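Print this page
E-mail this page

Shelf replenishment automation

Shelf replenishment automation is the use of robots and related machinery to place, straighten and remove goods on shop shelves and counter displays. It covers the last stage of stock handling, after goods have left the warehouse and reached the shop floor. The work was long done entirely by hand, and in most shops it still is.

Background

Warehouses were automated well before shops. Cartons and pallets come in a small number of sizes and can be stored in fixed positions, while a shop counter may hold jars, bars, tubs and boxes within an arm's length of each other. The goods are moved by customers all day, and the display has to stay open to the public while it is being filled.

Early machines for shops only counted stock. They drove along the aisles, usually at night, and reported gaps for staff to fill. Machines with arms came later, first for bottles and cans and then for small mixed goods such as confectionery.

The Protport trial

One of the longer trials was held at Protport, a ferry terminal with a row of small shops and kiosks. The operator, Lindier, runs 14 outlets there. Two arms made by Deria were installed in January, one in the main shop and one in the stockroom behind it. The planning software, called Lencho, took sales figures from the tills and drew up a list of items to be put out before each sailing.

The range given to the arms was 156 products, out of 619 sold in the main shop. Chilled food, newspapers, tobacco and anything in glass taller than a hand were left to staff. The arms worked mainly on counter displays, where sales are quick and the gaps show soonest.

Staff had been told that the arms would work without help after the first month. In practice a person was needed nearby for most of the first year, chiefly to pick up dropped items and to turn packets that had been set down the wrong way round. Tuesday, when the weekly delivery came in, remained a day of manual work throughout, and the arms were switched off until the cages had been cleared.

Changes to the work

Before the trial, filling the displays was shared among everyone on shift and was done in quiet spells between sailings. It was not a job in its own right. Afterwards it became one – a single assistant on each shift was named as the display lead and looked after the arm, the list and the tidying that followed.

The main effects reported by staff were:

- less bending and reaching at the low counters
- fewer trips to the stockroom during the day
- more time at the till, which some welcomed and others found tiring
- less say in how a display was laid out

The last point caused the most disagreement. Assistants had been used to moving slow sellers to the front or grouping things by colour, and Lencho treated any such change as an error to be corrected. After complaints, Lindier let each shop lock part of its display so that the software would leave it alone. Two outlets locked nearly all of theirs.

No posts were cut during the trial, though three assistants who left were not replaced for several months. The staff association asked that hours saved by the arms be shown on the rota, and this was agreed. Training was also altered. New starters at first learned only how to supervise the arm, and had trouble when it was out of service, so a week of filling by hand was put back at the start.

Handling small goods

Tiered displays made of clear acrylic are common on counters and are among the harder fittings for an arm to work with. The panels are difficult for a camera to make out, and items on one step may be seen through the wall of another. Wrapped bars slide and twist. Round containers may roll if they are put down on their side.
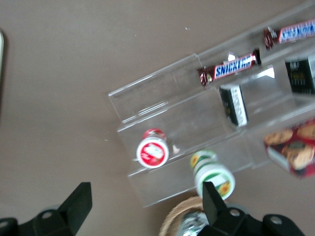 Gripper at a clear stepped display holding Snickers bars and other small packaged goods.

Many shops use a gripper with two flat fingers for this work, as it can reach between neighbouring items. Suction cups are quicker on boxes but hold poorly on crimped wrappers. Staff at Protport were asked to leave a finger's width between products, a habit that most kept up on the displays they filled themselves.

See also

Stock control
Planogram
Self-service checkout

Print this page
E-mail this page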